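Home | News | Services | Visiting us | Contact

New hearing booth opens at Rivcombe

Well, it's finally open! After what feels like an age of plans pinned to the noticeboard and people asking me in the corridor when they could book, the new hearing booth at Rivcombe saw its first patients in April, and I'm so pleased I've been telling anyone who stands still long enough.

If you've ever had a hearing test with us you'll remember the old set-up. We had one small booth at the Kavanagh building, up a flight of stairs (or via the slow lift), and it did its job well enough for years. But it was a squeeze for anyone with a pushchair or a wheelchair, and parents often ended up sitting outside while a nervous five-year-old went in alone. I never liked that.

The Rivcombe booth is on the ground floor and has room for two extra chairs, so a parent, partner or interpreter can sit in for the whole test. The door is wide and there's no lip to get over. It's properly quiet in there too - the first time I shut myself in I could hear my own watch.

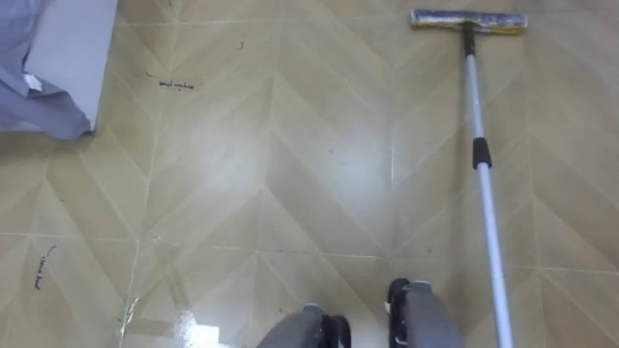
We've also changed the kit. The testing system is called Nomavo, and the bit I like best is that results go straight into your notes. Before, I'd print the chart, walk it down to the office and hope it got scanned before your next appointment. Now the consultant can look at it while you're still putting your coat on. I was a bit wary of it during training, I'll admit, as the menus take some learning, but I wouldn't go back.

A standard adult test takes 25 minutes. For children, and for anyone coming about balance or tinnitus as well, we book 90 minutes. You may not need all of it, but I'd much sooner have time for a break and a biscuit than rush a tired toddler through the last few sounds. If you wear hearing aids, please bring them with you, even the old pair from the back of the drawer, and any spare batteries you've got.

Some of you have asked whether Kavanagh is closing. It isn't! Routine hearing aid repairs and battery collection will stay there, same desk, same hours. Only the testing has moved. If your letter says Kavanagh and you're coming in for a test, give us a ring before you set off and we'll check it for you - a few letters went out with the old address on before the change went through.

The Wosa patient group came to try the room before we opened and were brilliantly blunt about it. They wanted bigger print on the door sign and a hook for coats and bags, and they've got both. They'd also like a light in the waiting area that flashes when you're called, so you don't have to keep watching the door in case you miss your name. That one's on order, and I'll post an update here when it's fitted.

You'll need a referral from your GP for a first test. If you've been seen by us before, you can book your review directly with the audiology desk.

Recent news
Battery collection: what to bring
Changes to blood test bookings
Parking at Rivcombe
Join the Wosa patient group

Contact us | Accessibility | Copyright Rivcombe Hearing and Balance Service | Back to top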